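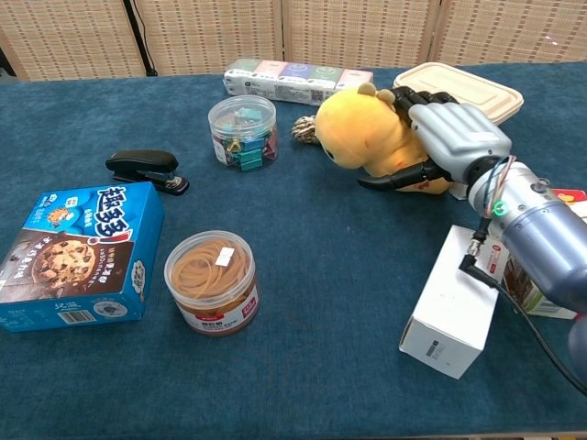 Most of the people who came in April said the sorting was easy and the deciding was hard, and one of them wrote afterward that she still doesn't know where rubber bands belong. Are they desk supplies or kitchen supplies? Her group argued over it until the break and then made a third pile.

We are looking for people to take part in the second round of the Tiltside shared-table sorting sessions. Household and office things end up on the same table in a lot of homes and small workplaces: a stapler, a jar of binder clips, pocket tissues, a box of cookies, a stuffed bear. We want to know how people group them, what they put within reach and what they put away. The results go into the Dunum storage guide, a plain booklet for people who work and live in the same room.

What you will do

You will attend one session at the Husar building, second floor. Each session has 14 places. You will be given a table of mixed items and asked to put them in order in any way that makes sense to you. After that you will do it again with a smaller table, and then fill out a short form. Talking with the others at your table is fine. There is a break with coffee halfway through.

You do not need to be a tidy person. In the first round we had too many people who label their drawers, and we would like to hear from the rest of you.

Who can apply

Anyone 18 or older who shares a home or a work space with at least one other person. You should be able to stand or sit at a table for an hour and handle small items such as clips and rubber bands. Chairs are available at every table. If you took part in April, please leave the place for someone new.

Payment

Participants receive 200 Pusum points, which can be spent at the Pusum supply store on the ground floor or passed on to another member. Membership is free and we will sign you up at the door. Bus fare is paid back if you keep your ticket.

How to apply

Send a note of no more than 600 characters telling us who you share your space with and which item in it gets moved the most. Put "Sorting" in the subject line. Notes can also be left at the Tiltside front desk. Applications close Oct 1, 2025. We will answer everyone, including those we have no place for, and names not drawn this time stay on the list for the next round unless you ask us to remove them.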